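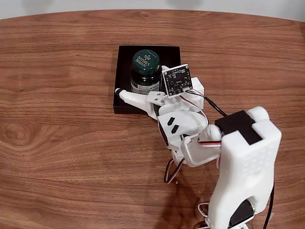
A green supplement jar in a black tray on a wooden tabletop

January
By Sánchez

How to Oil a Wooden Tabletop

An oiled table needs a fresh coat when water stops beading on it. Drip a little water near the middle and wait two minutes. If it soaks in and leaves a dark spot, let the spot dry overnight and start in the morning.

What you need

Hardwax or tung oil, sandpaper, a vacuum with a brush head, mineral spirits, nitrile gloves and plenty of cotton rags. I use Prekura clear, but any food-safe furniture oil goes on the same way. Check first that the table was oiled to begin with. Oil will not get through varnish or polyurethane.

Sanding

Clear the table and wipe it with a damp cloth. Sand with the grain using 240 grit. Stay off the edges with a power sander, which will round them over before you notice. Do those by hand with a folded sheet.

Finish with 400 grit and light pressure. Stop there. Very fine paper closes up the surface and the oil sits on top.

Vacuum, then wipe with a rag dampened with mineral spirits. Any scratches you missed will show up while the surface is damp. Let it dry fully.
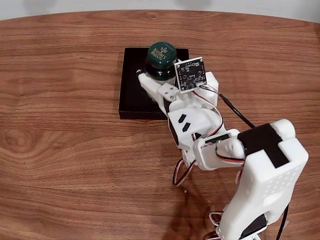

A knot and flowing grain on a reddish-brown tabletop

Oiling

Keep the room at 64 degrees or warmer. My shop in Sadeck is colder than that until spring, so I do tables in the kitchen with the windows cracked.

Pour a small puddle and spread it thin with a rag. Knots and end grain drink more, so go back over them. After 15 minutes wipe off everything that has not soaked in. Turn the rag often. Oil left standing goes sticky, and then you are back to sanding.

Wait 8 hours and put on a second coat the same way. Old, dry tables may want a third.

Rags

Oily rags can catch fire on their own if left in a pile. Lay them flat outdoors, one layer thick, until they are stiff. Zircombe takes them at the transfer station once they are dry. Other towns have their own rules.

Curing

Light use is fine after a day. Keep hot dishes, wet glasses and tablecloths off it for around two weeks. Put anything with a rubber foot on a coaster during that time, as rubber can mark a soft finish.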